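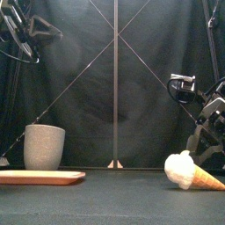 3.2 Collecting demonstrations by remote control

Figure 2. The bimanual station used for the tabletop tasks, with the cup and tray on the left side and the toy ice cream cone on the right.

All demonstrations were recorded by teleoperation. The operator sits at a separate desk and moves a pair of hand-held leader arms, and the two follower arms copy the joint positions. Each follower carries a parallel gripper. We did not use kinesthetic teaching for the final dataset. In early trials the operator's hands blocked the cameras, and moving both arms by hand at once was tiring for one person.

The objects for the cone task are a toy ice cream cone, a cup and a long rectangular tray (Figure 2). The instruction given to the operator was to pick up the cone with the right arm, bring it over to the cup, and place it in the cup with the scoop facing up. The left arm may steady the cup or stay raised, as the operator prefers. Starting poses were varied between episodes. The cone could lie on its side at any angle within the reach of the right gripper, and the cup could stand anywhere near the tray. A dark curtain was hung behind the table for all sessions.

Three operators took part. One of them, Si-woo Heo, had used the Dridalov leader arms before; the other two practiced for 70 minutes before their first recorded episode. In total we kept 1,430 episodes across 17 tasks. An episode was dropped if the follower arms lagged behind the leaders by more than a fixed limit, or if the operator pressed the foot pedal to cancel it. Episodes with a failed first grasp were kept when the operator recovered without a reset – these turned out to be useful for training, as discussed in Section 5.

The cone was harder to teach than we expected. The scoop and the waffle part differ in shape, and operators did not agree on where to grip. Two of them preferred the cone portion close to the scoop, while the third often closed the gripper near the tip and then had to correct the angle over the cup. We left this variation in the data and did not prescribe a grasp point. The same choice was made for the Brultedura drawer task, where operators also used different approaches to the handle.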